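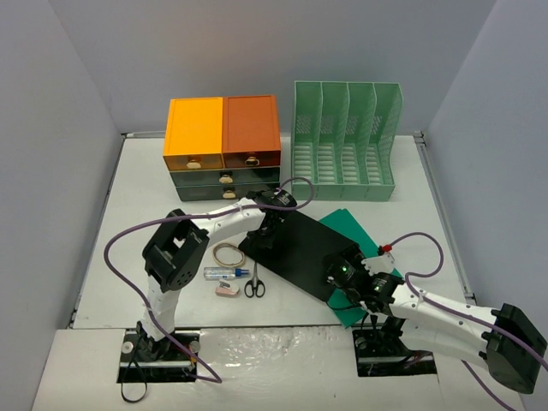
Trailer Length and Audience Recall: Final Report
Film and Media Studies, Fletgate College
March 19, 2026

Purpose

The project examined whether a short teaser or a full trailer leaves viewers with a clearer memory of a film's story. The test material was the campaign for Skusero, a musical drama distributed by Brisano Pictures. The teaser runs 58 seconds and the full trailer runs 161 seconds.

Method

Screenings were held in November at the Quezada Theater. Each participant watched one of the two versions and completed a written form one week later. The form asked for the names of the main characters, the setting, and the central conflict. Participants who had already seen the film were excluded. In total, 30 forms were scored by two readers working separately.

Results

Viewers of the full trailer named the central conflict more often. Viewers of the teaser remembered the music better and were more likely to state that they wished to see the film. Recall of the setting was similar in both groups.

Limitations

Most participants were enrolled in film courses. The teaser was also shown with slightly louder sound at the first screening, and those forms were kept in the results. A second study should use a film without songs and should include viewers from outside the college.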